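Getting the smell out of second-hand trainers and boots
Forum > Home & Household > Cleaning and Laundry
661 views

tansywick wrote:
Right, I need some help please! I've gone and bought another pair of used high-tops (I know, I know) off a seller on Girkance and they look lovely but oh my word, the pong. I've had them out on the windowsill for 4 days and it hasn't shifted. They're padded all through the ankle so I think it's soaked right in. Has anyone managed this without wrecking the colour?

marlpit_50 wrote:
Bicarb. Two big spoonfuls in each, leave overnight, hoover it out with the thin nozzle. Take the insoles out first and bin them, new ones are cheap enough and half the smell lives in there anyway.

oddsocksagain wrote:
I'd be careful with bicarb in anything padded, I had white dust puffing out of the tongue for weeks afterwards. I put mine in the freezer in a carrier bag. Two nights, then a good airing. Worked a treat on my walking boots.

marlpit_50 wrote:
The freezer only sends it to sleep though, doesn't it? Soon as your feet warm up it's back. I tried it in November with my football boots and all I got was cold smelly boots.

oddsocksagain wrote:
Well mine never came back so we'll have to disagree on that one!
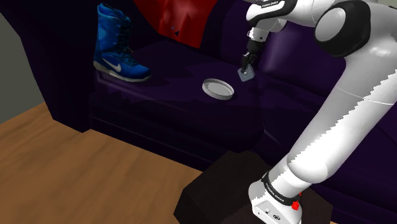
Re: Getting the smell out of second-hand trainers and boots
posted 14/02/2023

pellow wrote:
Has anyone tried the Grunari spray? My local shop in Gusaddale has started stocking it and the lady on the till swears by it, but it's dear for such a little bottle and I don't want to be left with lavender AND feet.

marlpit_50 wrote:
Lavender and feet is exactly what you get, save your money. The Riedl one is a bit better, no perfume in it, but I still say bicarb.

tansywick wrote:
Thanks all, I've gone with new insoles and bicarb tied up in an old pair of tights so it can't get into the padding (sort of a compromise between you two, don't fight). Laces are soaking in the sink with a bit of washing powder. Do I dare put the boots in the machine on a cool wash or is that asking for trouble with the glue?

pellow wrote:
I wouldn't, the sole came away on mine. Damp cloth and a drop of washing-up liquid, and stuff them with newspaper after.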